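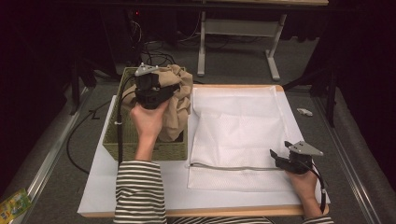

Two hand-held grippers in use at a board, one in a basket of fabric and one near the zipper of a mesh laundry bag.

Home | Topics | Robotics | Faults and failures | Random article

Navley cable fault

The Navley cable fault was a recurring failure in hand-held gripper sets used to record cloth-handling tasks at the Plundale workshop. It caused the signal from one gripper to drop out for short periods while the other went on recording normally. The fault was traced to strain on the cable where it enters the gripper body. No one was hurt, but a large part of one month's recordings had to be thrown out.

Background

The Navley is a gripper held in the hand and worked by a person. Its finger positions are recorded and later used to train robot arms to do the same job. The sets at Plundale were used in pairs for household tasks such as sorting clothes, opening and closing zippers, and filling mesh bags. Each gripper sends its data over a cable to a shared recorder.

Cloth work is hard on this arrangement. The operator turns the wrist often and reaches down into baskets, and the cable is bent sharply each time. Thin fabric adds a second difficulty – it folds between the fingers and can hide the contact point, so a gap in the finger data is hard to fill in afterward from video.

The fault

The first dropouts were noted in February by Zoi Raptis, a technician at the workshop, during a check of finished recordings. The finger position froze at its last value for up to three seconds and then jumped to the correct one. The recorder gave no warning, as it treated a frozen value as a gripper being held still.

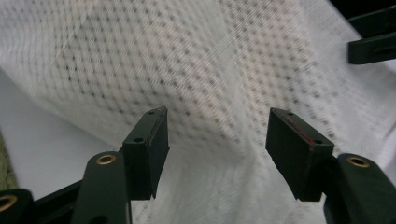 Software was blamed at first. Two updates to the recorder made no difference, and the fault was found only when the cables were swapped between the left and right grippers and the dropouts moved with the cable. Of the cables then tested, eight had broken strands inside an undamaged outer jacket. The supplier, Mavromatis, replaced them with a softer type.

Safety

A review by Rernuson, a contractor, looked at what could happen if an arm were trained on the faulty data. It found that an arm might copy the sudden jump and close its fingers at full speed. The review also listed loose cable on the floor as a trip hazard.

Changes

Recordings are now rejected if a finger value stays exactly the same for too long while the gripper is moving. Cables are flexed by hand before each session – a step added to the setup sheet along with a check of the floor.

See also: Strain relief | Teleoperation | Data logging

Last edited Jan 3, 2024
3 comments | 2 shares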